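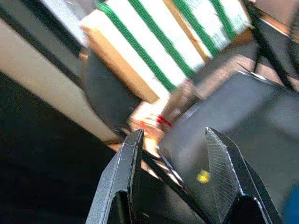
Photo: Sutine / supplied

I have been keeping a hot-weather log for the flat since November, mostly to settle whether night purging does anything useful in a brick building with a concrete slab. The short version is that it does, within limits, and that the limits have more to do with humidity than with temperature.

The flat is on the top floor at Faltcombe. External walls are double brick with no cavity insulation. The roof has old batts, now well compressed, and dark tiles. Windows face north and west, and the west ones do most of the damage between 3 pm and sunset. I fitted external blinds to those last summer and they made more difference than anything else I have tried, including the reflective film, which has since come off.

My method is dull. Two Semaan loggers record temperature and relative humidity, one in the hallway and one on the shaded side of the balcony. The hallway unit hangs at head height, away from the west wall. Before I started I left both in a cupboard overnight and checked that they agreed, then swapped their positions halfway through the season in case one was drifting.

On a purge night I open everything once the outside reading drops below the inside one, and close up at 6 am. Closing later is a mistake I made for most of the first month. By mid-morning the gain through open windows had cancelled a good part of the overnight loss, and the slab had begun to warm again. 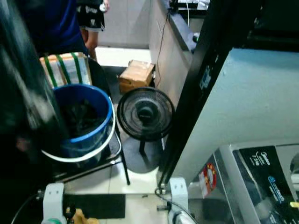
Airflow matters more than I had assumed. With windows open on one side only, the hallway temperature fell slowly and then flattened out well above the outdoor reading. Opening the kitchen window and the front door together gave a clear path through the flat, and the curve steepened within the hour. I have not measured the flow rate and don't intend to buy an anemometer to do it.

Humidity is the awkward part. After a southerly change the outside air can be cooler and still carry more moisture than the air indoors, so relative humidity climbs inside even as the temperature drops. Comparing relative figures directly is misleading here. I convert both readings to dew point in the spreadsheet and keep the windows shut if the outdoor dew point is much higher. This cost me 4 purge nights in February, all of which would have looked fine on the thermometer.

The Drellgate calculator that several people recommended in the comments last year assumes a timber-framed house. It predicted a much faster response than I recorded, and it has no input for slab thickness. For brick veneer or weatherboard it may be perfectly good. I have gone back to plotting my own numbers, with over 200 nights of readings to draw on if I include the previous summer.

Next on the list is the ceiling. The batts need replacing and the manhole cover leaks air around all four sides, so I will do the foam seal first and log for a few weeks before touching the insulation. Raw files are in the usual folder, with the swapped logger dates marked in the notes column.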